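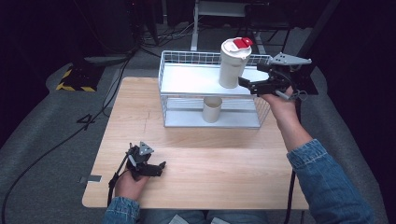
Notebook, 22 Aug 2020
Sourdough starter, Vikavico batch, continued

Starter fed at the usual ratio, rye and white half and half. Desmond Pruitt maintains that rye is cheating. Desmond's own starter smells like nail polish, so his vote is recorded and set aside.

Weighed out 242 g of starter for the test loaf and 145 g for the keeper jar. The scale drifted again between the two. Tared it three times and got three opinions - went with the middle one.

Rise was slow all morning. Moved the dough away from the window, then back, mostly to feel involved. Sunita Esposito suggests leaving it alone for once. Noted.

Flour: the Cattaneo bag is nearly finished and the Sadilura takes up less water than it claims. Held back a splash and still ended up with soup. Folded it anyway, every half hour, four times.

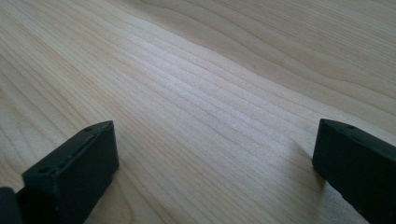
By the fourth fold it held a shape if you were generous about what a shape is. Shaped on rice flour, into the basket seam up, then the fridge overnight.

To do
Cut the water on the next Sadilura dough.
New battery for the scale, then no more excuses.
Ask Sunita for her November notes, the ones with the good crust.
Label the keeper jar before Desmond mistakes it for pancake batter again.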